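4.2 Perception and Planning in the Simulated Sorting Cell

All policies in this section were trained and tested in the Plandthorpe simulation suite. The suite exposes a fixed external view and a wrist view, both rendered in step with the physics engine. Control commands are issued through the Tallside interface layer, which accepts Cartesian targets for the end effector and a single opening value for the gripper. The perception module receives only the rendered images and the joint readings. Object poses held by the simulator are withheld from it and are used only for scoring.

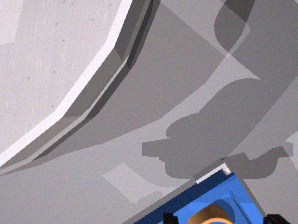 Segmentation in the wrist view must cope with two sources of error, strong cast shadows and objects that are only partly visible. An early version of the module relied on brightness edges to separate containers from the table, and it produced many false regions. In Figure 3, the blue container differs clearly in color from the gray surface, but the shadows next to it have straight boundaries and sharp corners of their own, and a detector that looks only for edges has little reason to prefer one over the other. The revised module combines edge strength with a color term and rejects any region whose outline cannot be matched to a known container model. The rendered set used to tune this step holds 2,741 wrist images. A further 161 images were kept back for testing and were not seen by any of the authors during tuning.

Figure 3. Wrist view used as input to the segmentation step.

Shadow handling was also studied at the level of the planner. When the module reports a region with low confidence, the planner does not discard it. It raises the clearance height of the next transfer move and requests a new estimate after the move has begun. This rule adds a small delay to the affected moves but keeps the arm from stopping between stages. The threshold was set by hand and held constant for every run reported here.
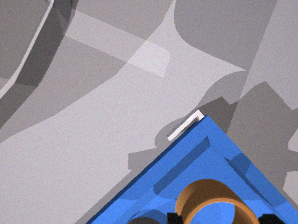

Aiman Purba
Lead Engineer, Motion Planning, Kunov Laboratory

The planner divides each task into four stages: approach, descent, grasp, and transfer. Each stage has its own entry test and its own time limit. A stage that fails its entry test returns control to the stage before it, and a second failure in the same stage ends the run. We chose this structure over a single learned policy for the whole task so that faults could be traced to a stage from the log alone. The learned component is limited to the descent stage, where it corrects the lateral position of the gripper from the wrist view.

Corrections are computed at 15 Hz and passed through a low-pass filter before they reach Tallside. Without the filter, small changes in the estimated position of an object caused the wrist to oscillate near the end of the descent. Placing the filter before the kinematic solver gave smoother joint motion than placing it after the solver, and the first arrangement was kept.

Grasp candidates are ranked by the Tsang cost, a weighted sum of the joint travel needed, the predicted gap between each finger and the nearest neighboring object, and the distance to the closest container wall.

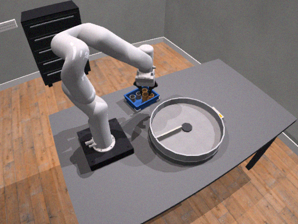
The weight on finger clearance has the largest effect on the ranking. When it is set too low, the planner favors short joint paths that bring a finger down between closely spaced objects. When it is set too high, it rejects valid grasps near a wall and the run ends without an attempt. We swept this weight on a coarse grid in April and fixed it before the final test runs. The other two weights were left at their default values.

With the final settings, 91 percent of test runs completed all four stages. Most of the remaining runs ended in the descent stage after a second failed entry test, and the logs show that the estimated object position had shifted between two successive wrist images in these cases. A tracker that carries object identity from one image to the next would be expected to reduce this type of fault. Its integration with the stage logic is described in Section 4.3.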